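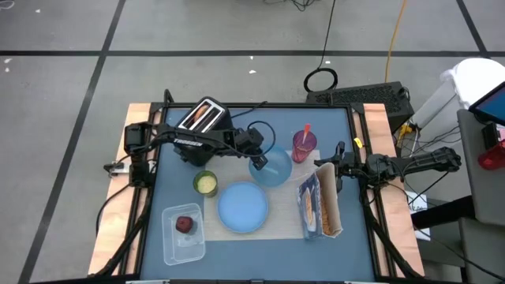 Weekday breakfast at most tables is a matter of five or six things, and where they are put decides how quickly anyone eats. The usual setup starts with the mat. A beige placemat in the middle of the table gives the bowl and plate a fixed place, and the rest goes around them: the toaster toward the back, a tall cup with its straw up by the bowl, a short green glass on the left, and the apple off by itself in a clear container. The cereal box lies at the right with its top open, close enough to pour from without getting up.

The plastic bowl has had a long run. Poswood, a housewares shop that has sold tableware since 2000, keeps 2 shelves of them near the register and restocks them every September, when school is back on and people find out how many have gone missing. Pale blue and green sell first. The shop sells cups in sets of 4, and most customers come back for the bowls alone.

Width matters more than depth. A wide bowl lets the flakes spread, so the milk reaches them evenly and the bottom layer does not go soft before the top is touched. Drister makes a deep, narrow one that stacks well in a cupboard, but it is better for soup. 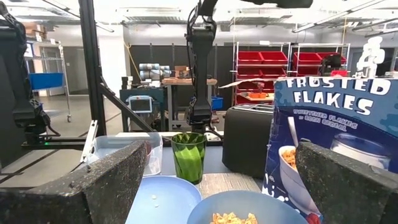 A plate next to the bowl is worth the extra washing. Toast needs somewhere to go when it comes up, and crumbs on a plate are easier to deal with than crumbs in the weave of a mat. Stesunora sells a matching plate and bowl, though any flat plate will do.

Frosted flakes need less milk than people give them. Pour slowly, toward one side of the pile, and stop while the upper flakes are still dry. A thin stream is easier to control than a wide one, and it splashes less.

The box is the weak point. Cardboard creases at the corners after a few mornings, and an open top lets the air in. Fold the inner bag down 2 turns before closing the flaps – a clip helps – or move the cereal to a tub. Nguyen-Tran makes a square one that fits a standard shelf. 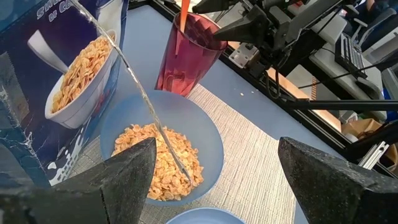

Page last updated: September

Clearing up goes in the reverse order. Close the box first, then empty the cups and glasses, then stack the bowl on the plate and carry both to the sink. Shake the placemat outside and lay it flat. A woven mat that is rolled up damp will smell by the next morning.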